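Housekeeping Skills II, week 9 handout
Stripping and checking a bed before you make it

Wilmer Giraldo, November 5, 2025

Most manuals give the bare mattress one sentence: "inspect for damage." I don't think much of that sentence. Inspect how, and what counts as damage? The Tarmont manual we used until May had a 17-point checklist, and I have yet to meet anyone who could remember past the fourth point. So we'll work with less.

**Clear first.** Books, frames, toys and anything else that has settled on the bed goes somewhere flat before you touch the bedding. In family rooms this takes longer than the making. The timing sheets never allow for it.

**Look at the top, then the side panel.** People check the top and stop. Crumbs, flecks and stray threads gather along the piping, where the top meets the side. Run a hand along it.

**Quilting is not a flaw.** Every year somebody writes up stitching lines as "creasing." Gray patches are another matter — they may be wear, they may be shadow. Move the lamp before you write anything down.

Bare mattress, three views:

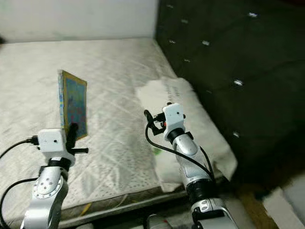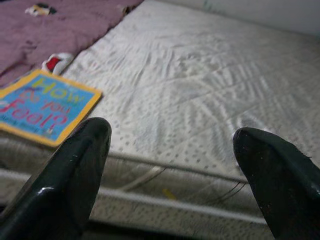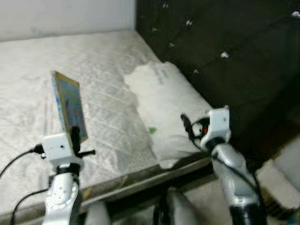
**Headboards.** Tufted ones hold dust in the folds and around each button. Vaněk sells a brush for this at a price I find hard to defend. A soft dry paintbrush does the same job. Press each button lightly to see if it wobbles, and don't pull.

**Pillows.** Bare pillows come off the bed too, even if you mean to put them straight back. Check both faces for marks. Printing on the fabric is fine; a stain that looks like printing isn't.

**Turning.** You will be told to turn a mattress every 2 months. Jade Kennedy asked me last week where that figure comes from, and I couldn't tell her. Rotate head to foot when the label allows it, and read the label, as plenty of mattresses have only one sleeping side.

For next week: strip and check one bed at home and write it up, 500 words at most. Say what you saw before you say what you think caused it. The Tura reading is optional — skip the chapter on sprays, it's mostly advertising.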